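Good morning, dear readers! My new historical novel, Moltumance, is now with my editor, Anneli Huttunen. I am a little nervous – she reads very strictly.

The story starts in a harbor town in July, when a young bookbinder receives a letter meant for her dead aunt.
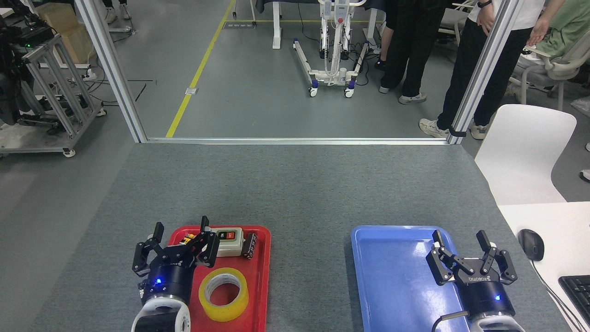
I cut 3,000 words from chapter 9 last night. It was a long dinner with too much soup in it.

Two early readers, Siiri and Esko, want a happier ending. What do you prefer? Please write to me, I read every answer.

© Niloufar Golestani | Contact | Back to top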